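Stuter Help Center
Home Products Downloads Service FAQ Contact

Eda two-finger gripper: setup, pad care and repair FAQ

Applies to the Eda gripper on single-arm bench cells, and to the matching model in the Partanen simulator.

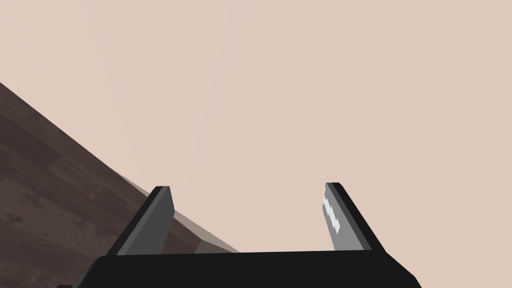
Wrist view in the simulator, fingers open, nothing gripped. The right pad carries a white mark.

Which way is left and right in this FAQ?
Left and right are given as they appear in the wrist view, with the palm housing at the bottom. On the real gripper, check the letters stamped under the palm before ordering a finger. L and R fingers do not interchange.

The fingers look as if they lean toward each other. Are they bent?
A lean seen in the wrist view is not enough to call a finger bent. Take the gripper off the arm, open it fully and lay a straightedge across both tips. Replace a finger if one tip sits lower than the other. Do not try to bend it back.

What do I do before touching the fingers?
Stop the program, move the arm to its service pose and lock out power at the cell disconnect. Wait 40 seconds for the drive to discharge. The status light going dark does not mean the drive is safe.

How do I set the zero point?
1. Remove any part from between the fingers.
2. Wipe both pads with a dry, lint-free cloth.
3. Set grip force to the lowest level.
4. Close the gripper from the service menu until the pads touch.
5. Save the position as zero.
6. Open and close five times, then read the zero value again.
If the value has moved, repeat from step 2. If it moves a second time, check the finger screws.

How often should I inspect the pads?
Every 160 hours of run time. Look for cuts, lifted corners and shiny spots. A cell that handles sawn or sharp-edged parts needs a shorter interval; set it from the wear you find at the first two checks.

How do I replace a pad?
Replace pads in pairs. Loosen the two screws on the back of the finger, slide the old pad up and out, and clean the seat with alcohol. Let it dry. Slide the new pad in until it stops, then tighten the screws evenly. Set the zero point again afterward. Plestik pads are slightly thicker than the older type, so an old zero value will load the drive at every close.

There is a white mark on a pad in my simulator view. Is it damage?
The model does not simulate wear. A mark in the rendered view is a matter for the model files and says nothing about your hardware. If it gets in the way of vision work, reload the gripper model and compare. Send us the view and the model version if the mark is still there.

The table edge runs across the wrist view at a steep angle. Is the camera wrong?
Check the wrist angle first. A tilted gripper gives a slanted table edge even with a correct camera mount. Command the wrist square to the table and look again. If the edge is still slanted, correct the camera rotation in the tool file – do not add an offset to the arm.

What does code 624 mean?
The two fingers report different positions. Usual causes are a loose finger screw, dirt in the guide or a zero point saved with a part in the grip. Clean the guide and set zero before you order anything.

What does code 510 mean?
The drive reached its current limit before the target position. Check for an obstruction, then for an old zero value after a pad change. If both are ruled out, the drive has to come in for service.

Can I grease the finger guides?
Use only the grease in the service kit, one thin film per guide. Keep it off the pads. A pad that has taken up grease cannot be cleaned well enough and must be replaced.

Page maintained by Hryhorii Mykhailiuk, Service Documentation. Last revised in July.

Comments (3)

benchcell_tom
The note on thicker pads fixed our 510. We had changed pads and kept the old zero.

R. Okafor
Can the zero be set with the arm in any pose? Ours drifts a little between wrist up and wrist down.

Hryhorii Mykhailiuk
Set it in the service pose. If the drift is more than one count on the readout, check the finger screws before anything else.

This site uses cookies to remember your language and region. Accept all Manage settings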